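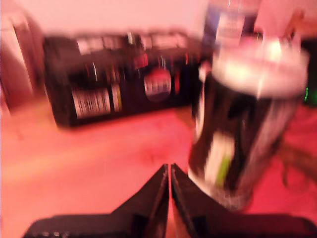 Cahier d'atelier, septembre, jeudi, 14 h

Reprise des essais de collage sur les semelles de rabot. Le lot Rasberg est arrivé ce matin, les planches étaient encore sous film. Débit en éprouvettes de 163 mm sur 40, épaisseur 11, fil dans le sens de la longueur. Les chutes à fil tors sont mises de côté pour le calage.

Humidité du bois mesurée au cœur avant encollage : 11 %. Valeur correcte pour l'atelier en cette saison, un peu haute pour une pièce destinée à un intérieur chauffé. À surveiller en novembre.

Colle Trarar, pot entamé en juin. Viscosité encore bonne, une peau en surface retirée à la spatule. Encollage simple face sur la première série, double face sur la seconde. Serrage 60 minutes, presse à vis, cales en hêtre intercalées. Le couple n'est pas mesuré, on serre jusqu'au cordon continu. Nikau propose d'utiliser la clé dynamométrique de l'établi du fond ; à faire pour la série suivante, sinon la comparaison ne vaudra pas grand-chose.

Observations au desserrage :
Simple face : cordon irrégulier côté dosse, deux éprouvettes avec un manque visible en bout.
Double face : cordon régulier, excès important, nettoyage plus long. Une éprouvette a glissé de 1 mm pendant la mise en presse -- gardée quand même, marquée au crayon rouge.

Rupture au coin sur quatre éprouvettes, deux par série, après une nuit. Double face : rupture dans le bois les deux fois. Simple face : une dans le bois, une mixte avec arrachement partiel du film. Échantillon trop petit pour conclure, mais la tendance va dans le sens de ce que Nikau Hoani avait noté au printemps sur le projet Ustuvum.

Dégauchisseuse : trace d'un fer ébréché, ligne fine sur toute la longueur à 40 mm du guide. Fers à démonter avant le prochain débit. Le jeu de rechange est dans le tiroir Xiao, emballé dans du papier huilé.

À faire :
-- racheter de la colle, même référence, et dater le pot à l'ouverture
-- refaire la série simple face avec couple relevé
-- peser les éprouvettes avant et après stabilisation
-- demander à Nikau sa feuille de relevés du printemps, la copie du classeur est illisible à partir de la deuxième page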